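The Second Life of a Cooking Pot

When I was a child in Chaimongkol, a man came down our street every March with a small charcoal stove on a handcart. He rang a bicycle bell, and the women brought out their pots. He put new bottoms on them, he fixed the handles with rivets, and for the knives he had a stone wheel that he turned with his foot. I thought then that all towns had such a man. When I came to live in Banwood I waited for the bell, and it was two winters before I understood it was not coming.

I write this because my kettle stopped working, and the shop told me that a new one was cheaper than looking inside the old one. This may be true. But I had the kettle in my hands and could feel that something small was loose in it, and it seemed strange to put the whole thing in a bin for the sake of something so small.

A neighbour sent me to Lamai Inthanon. She has a narrow shop behind the bus station, with a green door and no sign, and she repairs what people use in the home: kettles, irons, lamps, mixers, pans, sometimes an umbrella. She took my kettle, turned it upside down and asked me how old it was. I did not know. "Nobody knows," she said. "They know the age of the car and the age of the dog."

The loose part was a spring. She had one like it in a tobacco tin.

I went back on other mornings, first with a lamp and later without any excuse. She lets people sit on the high stool if they do not talk while she is using the iron. She learned the work from her uncle, who repaired radios, and she says that radios were easier, as the maker wanted you to open them. There was even a drawing pasted inside the back. Now she often spends longer on getting into a thing than on mending it. Some makers use screws with a strange head, others use glue, and others only press the two halves together so that they break if you pull.
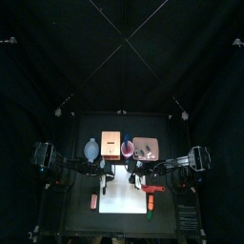 What people bring is also not what I expected. I had thought it would be the expensive machines. In fact it is more often a thing of little value that has been in the family for a long time. While I was there a man brought a rice spoon with a split handle. A student brought the lid of a pan, only the lid, and he was so careful in unwrapping it that I looked away.

Chutima Rojanasak keeps the books for the shop and for a few others on the same street. She told me the shop repaired more than 300 objects last year, and that the month after the new year is always the busiest. She thinks people clean their cupboards then and find what they had hidden from themselves. She is less romantic than I am about this work. The rent goes up, the spare parts come from far away, and a customer who pays without complaint for a coffee will argue over the price of a new cable. If Lamai charged for all her hours, says Chutima, there would be no customers left to argue.

So how does it continue? Partly through the lessons. On two evenings a month Lamai clears the long bench and teaches whoever comes. They learn to change a plug, to sew the handle of a bag, to sharpen a kitchen knife and to test it on paper. I joined in the spring. I was the slowest of the group, and I cut my thumb, but now I can take an iron apart and put it back with no screws left over — the first time I had one left, and she made me begin again.

I have noticed a change in how I buy. Before I pay for something, I turn it over and look for the screws. In the big shops this makes the assistants nervous. One asked me if there was a problem with the toaster, and I said I did not know yet.

Lamai is 26 years into her trade and has a bad shoulder. She would like to pass the shop to somebody, but her daughter works in a bank and is happy there. One young man from the evening lessons comes in early now to sweep and to sort the tins. He has not asked for anything, and she has not offered. She has given him his own screwdriver, though, with blue tape on the handle, and when I borrowed it last month he asked me politely to put it back.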